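Hesard Opens Budget Planning Service for Laundry Robots in Residential Care

New service gives operators a full cost picture before they commit to equipment

Hesard, which supplies and supports service robots for care homes and serviced apartments, today opened a planning service for operators who are putting robot laundry help into next year's equipment budget. The service is called Grilta. It covers site review, cost planning and a supervised trial period, and it is available to operators of any size.

Grilta was set up after a review of 139 purchase inquiries received by the company. In many of them, the operator had set aside money for the robot and left out the work that goes with it: power outlets, floor repairs, staff training, spare hands and a service contract. Several projects were put off for a full budget year as a result.

Under Grilta, a planner visits the site and measures each laundry area. The planner notes which way the washer door swings, how much clear floor is left with the door open, and where the basket will be set down. The operator then receives a written plan listing the purchase price or lease, site work, training hours and yearly upkeep as separate lines. The plan can be used with equipment from any supplier.

Loading and unloading is the first job covered. Most small sites already own front-loading machines, often with a dryer stacked on top to save space, and few want to replace them. Grilta plans start from the machines in place. In many cases the only change to the room is a low stand that brings the basket up off the floor and closer to the drum.
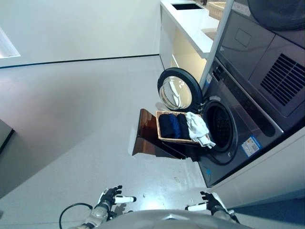
What the service includes

Site review: one visit for up to 10 laundry areas in the same building. Larger buildings are quoted separately.

Cost plan: a five-year budget with purchase and lease shown side by side. Replacement hands, batteries and software support are listed by year.

Trial period: 101 hours of supervised work on the operator's own laundry, with a log of loads handled, stops and staff time. The operator keeps the log whether or not an order follows.

Training: two sessions for laundry staff and one for the person who manages the equipment budget.

Pricing and availability

The site review and cost plan are offered together at a fixed fee of $3000. The fee is credited in full against any Hesard purchase or lease signed within the same budget year. Trial periods are priced by site and include delivery, setup and removal.

Bookings are open now, and the first site visits begin in July. Operators who need figures for a fall budget round should book before the end of August, as written plans take up to four weeks after the visit. Floor plans and model numbers for existing washers and dryers should be sent with the booking form.

A second planning package, Urnum, will cover linen carts and storage rooms. Hesard expects to release details in October.

About Hesard

Hesard supplies, installs and maintains service robots for residential care and serviced housing. Its work includes equipment leasing, staff training and on-site repair. Press and booking inquiries are handled by the Hesard planning desk, Monday to Friday during business hours.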